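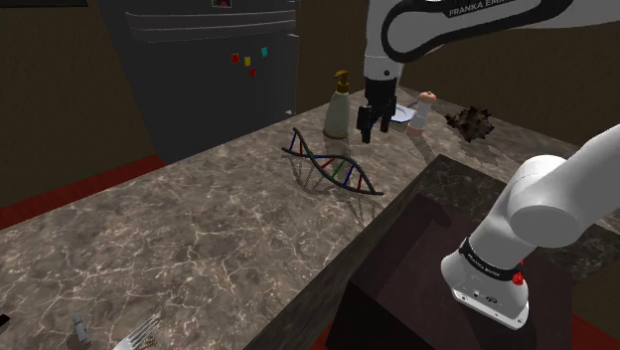

Robot Manipulation Lab – Course Handout, Unit 4
Pick and place in the simulated kitchen
Instructor: Rawan Saliba. Lab assistants: Fiifi Bawa, Omar Rawashdeh

Before you start

Unit 4 uses the same simulator install as Unit 3. If you skipped the update, run it before you come to the lab, as it takes a while on the shared network. You need a team of two or three. Teams from Unit 3 carry over unless you tell Omar otherwise by Wednesday.

The arm is the Franka model you have already used for the joint-space exercises. The kitchen is new. It has a marble counter, a refrigerator and a number of small objects, and your controller has to work among them without knocking them over.

The task

Your target is the DNA model that lies flat on the counter. The gripper has to come down on it from above, close, lift it clear of the counter and set it down inside the goal region. The goal region is defined in the task file and is not drawn in the scene. Print it out and check it yourselves before planning anything.

The pump bottle and the small white shaker are obstacles. A contact with either one is logged as a fault, even if the object stays upright. The plate and the fork are also solid and will be logged the same way.

Choosing a grasp

The double helix is an awkward shape for a two-finger gripper. The strands twist, so the width between the fingers changes along the length of the model. Close across the model, at a right angle to its long axis, and stay near the middle. A grasp close to one end usually lifts that end first and leaves the other dragging on the counter.

Set the yaw of the gripper from the object pose and don't type in a fixed number. The model lies at an angle to the counter, and the angle changes between seeds. Several teams in last year's class tuned a fixed yaw that worked well on the first seed and missed on all the others.

Split the motion into these stages and write each one as its own function:

1. Move to the pre-grasp pose above the model with the fingers open.
2. Descend in a straight line.
3. Close and wait for the finger force to settle.
4. Lift straight up.
5. Carry to a point above the goal region.
6. Lower, open and retreat.

Stage 2 is where most contacts happen. Joint interpolation can swing the wrist sideways on the way down, so use the Cartesian planner there. Stage 4 should use it too. For stage 5 either planner is fine if the path is high enough.

Time limits

Each trial is limited to 2000 control steps. A clean run normally finishes well inside that. If yours does not, look first at the settling wait in stage 3 – the default in the starter code is 200 steps, and you can shorten it once your grasp is stable.

Use seed 2982 while developing. Marking uses 11 other seeds, which are not released.

What to hand in

Submit the controller file, the log from one complete trial and a report of up to two pages. The report should say how you chose the grasp point, show one failed trial and explain what went wrong in it. A failure you understand is worth more marks than a long list of successful runs. Code comments can be short.

Marks: controller 50 percent, report 35 percent, log and file format 15 percent. Each logged contact takes two marks off the controller part, down to zero.

Known problems

If the fingers close and the model slips out on the lift, check the closing force before changing the grasp point. The starter value is low.

If the arm stops with a joint limit warning during the carry, turn the gripper by half a turn in the pre-grasp pose. The fingers are symmetric, so the grasp itself is the same.

The reset function does not clear the contact log. Call clear_log() after each reset or faults from earlier trials will be counted again.

Questions go to Fiifi during lab hours or to the course forum. Please attach the log file and the seed number when you post.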